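Learning to write letters again

In July I decided that I will write letters by hand again. I had not done it since I left my parents' home, and my handwriting had become so poor that I could not read my own shopping list. My neighbour Colette Charpentier laughed when I told her. She is eighty and she has never stopped. She keeps all the letters she received in shoe boxes under the bed, sorted by the person and not by the year.

The oldest one in her boxes is not even addressed to her. It is dated 1816 and it was written by a man to his brother, about a horse. He wanted the horse back. Colette bought it at a market in her youth because she liked the colour of the ink, which has gone brown like weak tea. I have read it four times now, with her magnifying glass, and I still do not know if the brother returned the horse.

My first letter went to Jolien Leemans, with whom I studied. I sat down after dinner and I believed it would take half an hour. At eleven o'clock I had one page and a sore thumb. When I type, I go back and repair each sentence, and I did not realise how much I do this until I could not do it any more. With a pen you must know the end of the sentence before you begin it. In my second language this is quite a serious matter! I crossed out so many words that I had to copy everything on a clean sheet, and then of course I made new mistakes in the copy.

I also learned some practical things. Thin paper is cheaper to post, but the ink comes through to the other side. Lined paper made me feel that I am back at school, so I put a lined sheet underneath and follow the shadow of the lines. I bought a pad of 100 sheets, cream colour, and it should last me until winter if I am not too ambitious. The table is important too. My kitchen table moves when I press on it, so for the long letters I prefer to go somewhere with a good flat surface and nothing to look at. 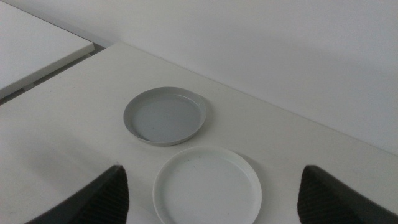
White table, white wall. A good place for a long letter.

Jolien answered after three weeks. I had almost given up checking the mailbox, and then it was there between two advertisements, with her round letters that I recognised at once. She wrote five pages. She told me about her father's illness, which she had never mentioned in any message, although we send each other messages nearly every day. I don't know how to explain this. Maybe it is easier to tell such a thing when the other person cannot reply in the same minute.

Since then I have written also to Fiachra Breathnach, who sent me back a postcard with a single line on it, and to my old teacher Vlasta Janevski, who corrected my grammar in red pencil and returned my letter together with hers. I was a little offended for one evening. After that I put it on the fridge, where I can see it when I make coffee, and I think I finally understand when to use "since" and when to use "for".

Next on my list is my cousin. I owe him an apology from many years ago, and I have already spoiled two sheets with the first sentence. If somebody has advice how to begin such a letter, please leave me a comment. My favourite pen is also nearly empty, and the shop near the station does not sell the refills any more, so advice about this is welcome too.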